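Buscamos personas que duerman mal (y lo reconozcan)

Redacción Proldale · marzo · 18 comentarios · 552 veces compartido

En Proldale llevamos una temporada preparando Wesa, un estudio sobre siestas, despertadores y esa costumbre tan nuestra de mirar el móvil a las tres de la madrugada para comprobar que, en efecto, son las tres de la madrugada. Nos faltan participantes. Los que duermen bien ya se apuntaron, descansados y puntuales, y no nos sirven.

El estudio dura 15 noches. Usted duerme en su casa, en su cama y con quien quiera, y cada mañana rellena un cuestionario breve. Se admite mal humor en las respuestas abiertas. Al terminar se pagan 300 euros por transferencia. 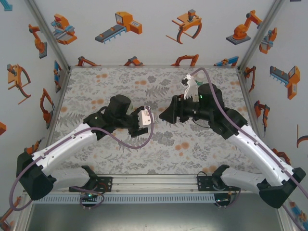
Requisitos

- Tener 18 años cumplidos.
- Despertarse al menos dos veces por noche. Los bebés y los vecinos con taladro cuentan como causa.
- No tomar medicación para dormir.
- Saber decir a qué hora se acostó sin añadir «pero eso fue una excepción».

No hace falta experiencia previa, aunque suponemos que la tiene.

Cómo apuntarse

Rellene la ficha en el mostrador de Zivance, en la planta baja del edificio Shezi, de lunes a viernes hasta las 14:00. La charla informativa es el sábado a las once. Hay café, y también descafeinado para los que se tomen el estudio en serio.

Compartir · Guardar · Comentarios (18)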